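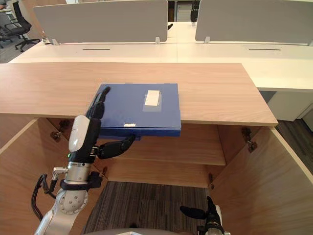 The Sideboard: A Gallery

Every household and every small office owns one piece of furniture into which things go to be forgotten. Ours is the pale timber sideboard from Dremdale, bought second-hand by Stojan Radulović on the grounds that it would "sort out the paperwork". That was in January. The paperwork has remained unsorted, although it now has somewhere nice to live.

A few notes for those of you who weren't at the Vindivden end of the building this week and have been asking what all the door-banging was.

The top. Light wood, honey on a good day, and very long. It was meant to stay clear. I sent an email to that effect, which drew 11 replies, most of them in favour and one asking where the good stapler was. A long flat surface at hip height is an invitation, and the people who work here are polite and accept invitations.

The blue box. Royal blue lid, small white label in the middle. We have an old loyalty to blue, going back to the year the Gukard catalogue had a clearance and somebody's finger slipped on the order form. The colour was meant to mean "current". Then it meant "Babić account". These days it means "blue".
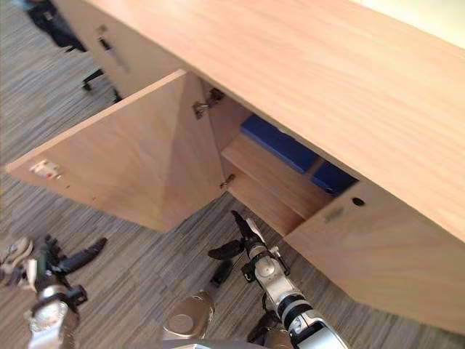
Left-hand door open, shelf inside, two dark blue items in residence. The door to the right has a keyhole and is staying shut.

On the subject of that keyhole: if you have the key, or a key, please bring it to the front desk. Stojan has an ice cream tub holding 34 of them and has tried the ones that looked likely. He is working his way down to the ones that look like they belong to a bicycle.

The shelf. One horizontal board, same timber as everything else, set at a height that suits a box lying flat and very little besides. Ring binders have been attempted upright. They went in at an angle and came out with opinions.

The hinges. The concealed kind, in metal, and my favourite part of the whole purchase. They let the door swing well out over the carpet, so do have a look before you walk past with a cup of tea.

The plan from here is that boxes go on the shelf with the label showing, and anything left on top by Friday gets read aloud at lunch. The colour chart for the new labels is with Stojan. He is leaning towards blue.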